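Hand-held gripper drops soft packages -- student project, demo coming up

Posted in: Clubs, Classes and Competitions > Grippers and Hands

Horațiu Neagu
May 3, 2018
Member, 36 posts

Hi all. Second year on our school's pick-and-sort team, first year I'm in charge of the gripper. We're doing the Pluvel challenge, the one where you get a table of household stuff and have to clear it item by item. We don't have the arm yet (shared with the other class, we get it later) so right now it's all by hand. Two fingers, you squeeze the trigger, it records how wide the fingers are and what the camera sees, and later the arm is supposed to copy it.

Problem. Hard items fine. Books fine. Boxes fine if they're not too wide. Soft stuff is a mess. Anything crinkly, like a snack wrapper or a mailer bag, it either

-- slips out when I lift
-- or I squeeze harder and the fingers spread at the tips, so it's only held at the back of the pads and then it swings around

Fingers are printed, pads are printed too, flexible filament, ribbed. Ribs run across the pad. Screwed onto a plate. The infill on the pads is whatever the default was, I didn't write it down, sorry.

We've done 1,163 picks so far in the log. Going through by item the soft ones are where nearly all the fails are. Ms. Kuruc (Bohumila Kuruc, she runs the club) says to change one thing at a time and I agree but the demo is close and I have maybe three afternoons in the room.

Things I've tried:
Tightening the trigger spring. Helped a bit, then my hand got tired and my picks got sloppy.
Rubber bands on the pads. Worked great for one afternoon and then they rolled off.
Going slower. Doesn't seem to matter much.
Wiping the pads with a damp cloth. Maybe? didn't keep track.

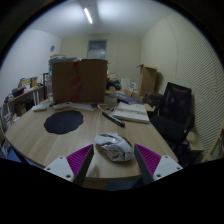

The item list for the challenge is the other thing bugging me. It says "one flexible package, up to hand size" and gives no weight, no filling, nothing. So it could be an empty bag or a full one. I've been practicing on a crumpled white and silver one, lying on the table past the fingertips, and with its shape all uneven like that I never know which lump to go for. If I go at the fat middle the fingers push it away. If I go at an end I get a good pinch but it hangs crooked, and drop-off has to be inside a marked square. Which would you train on? Both? And is it bad to have other things on the table while I record? The mat and the books and so on are usually there. Tsutomu on my team says clutter is good, Arlindo says we should clear everything and get clean data first. They have been argueing about it for a week and I'd like somebody outside to settle it.

Also should I reprint the pads softer. Or thinner. Or both. Thanks in advance, sorry for the long post.

3 replies

Hermenegildo Montes
Mentor, 1,441 posts

Ok several questions in one, I'll go in the order I think matters.

Fingers spreading at the tips. That's your real problem, fix first. When you squeeze harder and the tips open, the finger is bending somewhere or the mount is rocking. Do the paper test. Strip of printer paper between the pads, close lightly, pull. Then do it again right out at the tip, then again at the back. If the back holds it and the tip lets go you have your answer.

Three usual causes:

Screws. Take the plates off, look at the holes. If the plastic is chewed up around a screw, the plate rocks every time you squeeze. Snug, don't crank it. We had a team at Barkus two seasons back that re-did their whole finger design and all they had was one stripped hole.

Finger too thin at the root. Print it with more walls. Don't bother with more infill, walls do the work in bending.

Pads parallel when open but not when closed. Easy fix -- angle the pads in a little so the tips touch first. Couple degrees. Then when you squeeze, the tips meet, then the rest of the pad comes down flat. For soft packages this is the biggest single change you can make. Print a wedge that goes behind the pad, don't reprint the finger.

Softer or thinner? Softer, if you must choose. Thin and stiff is the worst of both. But do the wedge before you touch the pads or you won't know which one helped. Your Ms. Kuruc is right about one thing at a time. Three afternoons is enough for three changes.

Ribs. Across the pad is fine for things that slide out forward. For wrappers I like shallow ribs, close together. Deep ribs just bridge over the creases and you end up touching the bag on a few ridges only. Look at your pads after a session, the shiny spots are where they're touching.

Where to grab. Train on both. Seriously, you don't get to choose how the judges lay it down. What I'd do:

Put it down, don't arrange it. Drop it from a hand's height and take what you get.
Pick by the nearest ridge or fold you can get both pads around. Don't aim for the middle just because it is the middle.
Come down a bit further than feels right. Most missed wrapper picks I see are too high, the pads close on air and one crease.
Close, wait a beat, lift. The wait matters. You want the arm to learn to wait.

For the hanging crooked thing: let it hang. Lower until the low end touches inside the square, then open. If you try to twist it straight in the air you'll teach the arm to wave the thing around.

Clutter. Tsutomu and Arlindo are both half right, they can stop. Record the first batch on a mostly clear table, so you can see whether the hardware works. After that leave stuff out and MOVE IT between picks. What hurts you is the same mat in the same spot in every recording. Shift your books around, put the chair somewhere else, open the blinds one day. Whatever's in the background too, boxes or bags or whatever, it all gets in the camera.

And go back to the normal trigger spring. Tired hands make bad recordings and you have to throw those out anyway.

Mendoza
Member, 31 posts

had same thing last year. we glued bits of a bike inner tube on the fingers, took five minutes and never dropped a chip bag again. just rough it up with sandpaper first or the glue wont hold

dont know about the ai part we drove ours with a joystick

Horațiu Neagu
Member, 36 posts

Thank you both!! Paper test: back holds, tip lets go on the left finger, right finger is ok-ish. Took the left plate off and one hole is pretty much an oval. Moving up a screw size tomorrow and printing the wedges overnight if the printer is free. Inner tube is plan B, I like it but the rules say something about no glue on the contact surface, have to check if that's for the arm only.

Do you angle both pads or only one? And is 2 degrees each or 2 total

Hermenegildo Montes
Mentor, 1,441 posts

Both, two each. If the tips dig in and tear the wrapper go down to one and a half. Print a spare pair while you're at it.

Usent
Member

Different opinion on the ribs. We run smooth pads, no ribs at all, very soft, and clean them before every session with rubbing alcohol. Smooth grabs wrappers better than any rib pattern we tried, but it picks up dust like crazy and once it's dusty it's worse than ribs. So depends if your team will really clean them. Ours didn't until somebody taped a checklist to the gripper case.

On the empty bag or full bag thing. Ask. There's a rules contact on the sign-up form. We asked in March about the size of the drop square and got an answer in two days, and they posted it for everybody. If they don't answer, train on something half full, it's the hardest one becuase the filling slides to one end when you lift. After that an empty one is easy.

Also log the fails. Sounds like you do, but write down HOW it failed, a word is enough. "Pushed", "slipped", "swung", "missed high". We only wrote pass or fail and had to go back and watch everything again.

Horațiu Neagu
Member, 36 posts

Good idea on the fail words, adding a column. Sent the rules question just now, will post what they say.

Wedges are on the printer. Arlindo says he still wants a clear table for the first batch and Tsutomu says fine but only the first batch, so I guess that's settled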